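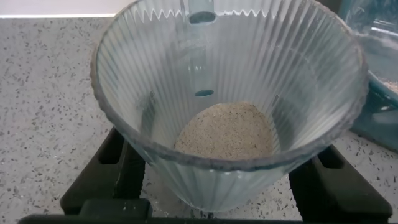
Breris stacking tumblers, set of 4 - three months in

Bought these in November after the last of our old glasses went on the kitchen tiles. Two kids, stone floor, you can guess. Weronika Olszewski at work had been going on about plastic tumblers for ages and I'd always said no, plastic tastes of plastic. Gave in.

Writing this quick before the school run so excuse the state of it.

Ordering. Got mine from Ondrejka, the shop not the website. Website had them out of stock, shop had a whole shelf. Worth ringing. They come in a cardboard sleeve, no bag, no foam, which I liked. One had a scuff on the base out of the box. Couldn't be bothered to take it back.

Size. Bigger than I thought. The leaflet says a number for how much they hold but I never fill anything to the brim so no idea if it's right. A can of fizzy goes in with room for ice. They fit under our kitchen tap fine. They do NOT fit in the cup holder in the car, in case that's your plan.

Taste. My main worry. First week there was a smell, faint, sort of new shower curtain. Washed them by hand a few times, left them on the windowsill with bicarb and water overnight, gone. Water tastes like water now. Squash tastes like squash. Wouldn't put wine in one but I'm told that's me being a snob.

Drops. This is what you're here for. I'd say they've been dropped 100 times, that's a guess, and one has a hairline mark near the bottom. Doesn't leak. The others look the same as when we got them. One went down the stairs, all 13 of them, full of milk. Tumbler fine. Carpet not fine.

Dishwasher. Leaflet says top rack only. Mine went on the bottom by accident one night (husband) and it came out ok but I've not made a habit of it. They tip over in our machine unless you wedge them, and then you get a puddle of grubby water sat inside. Annoying. Also they never come out properly dry, plastic doesn't, you have to give them a wipe with a tea towel or leave them on the side a while. My old Usis glasses came out bone dry every time. Miss that.

Cloudiness. We are hard water here and I was expecting them to go foggy like the last lot. Bit of a haze starting on the two we use most. Soak in white vinegar, half an hour, rinse, mostly lifts it. Do it before it builds up, dont leave it a year like my mum.

Stacking. They stack. They also stick. If you put them away even slightly damp they grab hold of each other and you're stood there at 7am twisting them like a jam jar. Cold water in the top one, bottom one in warm, wait a minute. Or just don't stack all of them. I do two and two now.

Compared to the others - my brother-in-law Kacper Sobczak has the Altetitz ones, which cost more and feel heavier in the hand. Nicer to drink from, I'll admit it, thinner lip. But his youngest cracked one in the first fortnight. So. For a grown up house get those. For a house like mine get these.

Things I'd change. Something to stop them sticking. A lid, even sold seperately. And the sticker on the base is a nightmare, took oil and a thumbnail and I've still got a grey patch on one of them.

Would I buy again, yes. Have done in fact, second set is going to the caravan. Item 673 in the Ondrejka catalogue if you want to ask for them over the phone, the girl I spoke to couldn't find them by name.

Four stars. Would be five if I didn't have to wrestle them apart before breakfast.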